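Writing up my grandmother's letters: do I print them whole or tell the story myself?

Hrefna Þórarinsdóttir
Posted August 26, 2023

Hi all, long-time reader of this board and first-time poster, so be gentle! My grandmother worked in the office at the Lehner woolen mill in Julldale for 23 years, and for most of that time she wrote to her sister in Pusbridge. The sister kept everything. I inherited the lot in a hatbox and I've been typing them up in the evenings. My typed file is now 337 pages and I'm very proud of it, but my cousin read the first chunk and said (kindly) that she got lost.

Some letters are wonderful. There's one where the mill flooded and my grandmother carried the wage books up to the attic in her nightgown. Others are almost entirely about the price of eggs and who had a cough. I want to make a proper book for the family, and maybe a few copies for the library in Julldale if they'll have it. Do I print the letters as they are, eggs and all, and let them speak? Or do I write it as a story and quote the good bits? I keep starting it one way and switching to the other. Also, what do people do about the spelling? Hers was terrible and I'm fond of it.

Theophilus Bonsu

Oh, I've been exactly where you are, only with my uncle's diaries instead of letters! I printed mine whole the first time around. Nine copies, spiral bound, given out at a family party, and I'd bet money that most of them are still sitting in drawers. The one question everybody asked me was "so what happened to him?" and the answer was in there, but you had to dig for it through a lot of weather.

Second time I wrote it as a story in my own voice, with the diaries quoted wherever he said it better than I could (which was often, he was a funny man). That's the version people read. I'd do that if I were you, and I'd put the full letters in a separate file for anybody who wants them. The library may well prefer the full set, by the way. Local history people love the price of eggs. Ask them before you cut anything. 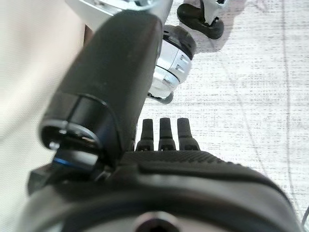
Choosing which lines to quote was the hardest part for me. I started off quoting nearly everything I liked, and the pages turned into soup. What helped was picking a single detail for each chapter and keeping the rest fairly plain around it. Look at that thin blue ring with all that black and gray around it, and how your eye goes straight there. Your nightgown and the wage books could be the blue ring for the flood chapter. Tell me the plain facts of the flood in your own words, keep it short, then give me her sentence about the attic stairs, or whatever she wrote, and get out of the way. If you quote her on the mud and the boss and the sandbags as well, I'll have forgotten the nightgown by the bottom of the page.

On spelling, I left my uncle's alone inside the quotes and put a line at the front saying so. Where a word really couldn't be understood I put the right one in square brackets after it. Don't use [sic], it makes you sound like you're telling her off.

One more thing, and then I'll stop. Write down who everybody is before you go any further. I had two Alberts and got them mixed up in chapter 3, and an aunt of mine still brings it up. A page at the front with the names and how they're related saves your reader a lot of flipping back. You could do a little family tree, but a list is fine and a whole lot easier to fix when somebody phones you with a correction.

pusbridge_pat

print them whole. its her words not yours. my brother "improved" our dads letters and i cant tell now whats dad and whats him. scan the originals too and keep them somewhere dry

Hrefna Þórarinsdóttir

Thank you both, so much. Pat, that would worry me too, and I've started scanning tonight (the hatbox is going up on top of the wardrobe, well away from the radiator). Theophilus, I tried the flood chapter your way over lunch and it came out at a page and a half, and my cousin read it to the end and asked for the next one! I've decided on a story for the family and the full letters for the library, if they say yes.

I have at least four Margarets, so I'm doing the names page first. Does anyone know if Prindard will bind a very short run, or do they have a minimum? Their site only talks about calendars and I haven't gotten up the nerve to call. I'm hoping to have it finished by May for my mother's birthday.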